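Chapter 7
Learning from Hand-Held Demonstrations

In this chapter
7.1 Why demonstrations are hard to collect
7.2 Moving the gripper off the arm
7.3 What a single demonstration contains
7.4 The Darnberg household study
7.5 Soft objects
7.6 From recording to policy

Before you start
You will need the material on coordinate frames from Chapter 3 and the section on supervised learning in Chapter 5. The worked problems at the end of the chapter also use the camera model from Chapter 4, including the part on wide-angle lenses.

7.1 Why demonstrations are hard to collect

Chapter 6 ended with a robot arm that had learned to stack cups by copying an operator. The operator stood beside the arm, moved it through a leader device, and repeated the task until there were enough recordings to train on. The method worked, but it was slow. A person who can stack a cup in two seconds with a bare hand may take fifteen to do it through a leader arm, and the first hour is mostly spent learning how the arm behaves.

There is a second problem. The arm is bolted to a bench, so every recording is made at that bench. The lighting is the same, the table is the same, and the cups come from the same box. A policy trained on such recordings has seen one room. When it is moved to another room it often fails, and the failure may have nothing to do with the task. The policy has tied its actions to the colour of the wall behind the cups.

Both problems come from the same source, the need to have the robot present while the data is being gathered. This chapter deals with a family of methods that drop that requirement.

7.2 Moving the gripper off the arm

Suppose we take the gripper from the end of the arm, fit it with a handle, and give it to a person. A camera is fixed to it, looking out past the fingers. The person does the task with the gripper in hand, and the camera records what the gripper sees. Later, the same type of gripper and camera are mounted on an arm. If the two views match closely enough, a policy trained on the hand-held recordings can be run on the arm without change.

The phrase 'closely enough' carries a good deal of weight here. Three conditions have to be met.

First, the fingers must have the same shape and the same contact surface in both versions. A pad that grips cloth well in the hand and badly on the arm will produce a policy that is confident and wrong.

Second, the camera must sit in the same place relative to the fingers. An error of a few millimetres can be corrected by calibration. A larger one shows up as a steady miss to one side.

Third, the path of the gripper through the room must be recovered from the recording. There are no joint encoders in a human arm, so the pose of the gripper has to be estimated from the video, usually with the help of an inertial sensor. Section 7.6 describes how this is done.

A wide-angle lens helps with the third condition. It keeps walls, windows and furniture in view even when the fingers are close to the object, and these fixed features are what the pose estimate depends on. The price is strong distortion towards the edges of the image, which must be modelled or learned.

7.3 What a single demonstration contains

In this book a demonstration is a time series with three parts: the image at each step, the pose of the gripper, and the width of the opening between the fingers. The action at a given step is taken to be the change in pose and width that follows it. No force is recorded unless we say so.

Demonstrations vary in length. Picking up a spoon gives a short one. Making a bed may run to several minutes, and it is normal to cut such a recording into segments before training.

7.4 The Darnberg household study

Our running example is a study led by Sylvain Gaillard at Darnberg. The question was a simple one. Given a fixed budget of recordings, is it better to collect many in one home or a few in each of many homes?

The group gathered 2581 demonstrations in 226 homes, using a hand-held gripper called the Nanik. The people doing the tasks were the residents, who had a short training session and were then asked to tidy as they normally would. Rooms were left as they were. A matching set was collected in a single flat so that the two could be compared at equal size.

Two policies were then trained, each on 300 demonstrations. One drew its 300 from the single flat and the other spread them over as many homes as possible. Both were run on the same arm in rooms that appeared in neither set. The policy trained on many homes did better on every task, and the gap was widest for tasks involving cloth. In the single flat itself the order was reversed, though the difference was small.

Notice what was held constant. The number of demonstrations, the network and the arm were the same in both cases – only the spread of places differed. Later studies have changed two of these at once, and their results are harder to read.

7.5 Soft objects

A cup has a pose that can be written down in six numbers. A garment does not. Its shape depends on how it was dropped and what it is lying on, and it changes as soon as the fingers close. On a patterned bedspread even the outline can be hard for a vision system to find, because the print has edges of its own. In a view such as the one in Figure 7.1, the purple fabric bulges up between the two blue pads, and the part hidden beneath its folds has to be guessed.

Figure 7.1 A garment held in a hand-held gripper over a bed.

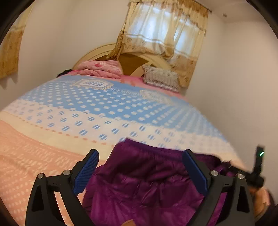

7.6 From recording to policy

A raw recording cannot be used for training straight away. The steps below are covered in turn in the rest of the chapter.

Step 1. Align the clocks of the camera and the inertial sensor.

Step 2. Estimate the gripper pose at each image. Discard any stretch where the estimate is lost, for instance when cloth covers most of the lens.

Step 3. Measure the opening between the fingers.

Step 4. Check each path against the limits of the arm that will be used. A person can make movements that the arm cannot, and these segments are removed or slowed down.

Step 5. Train the policy. We use the Morin network from Chapter 5, with the image encoder left unfrozen.

Readers who want to follow along can use the Wedosard exercise set, which holds a small sample of recordings for each step. Start with Step 1 even if the clocks look aligned. An offset of two or three images is difficult to see by eye and large enough to spoil a grasp.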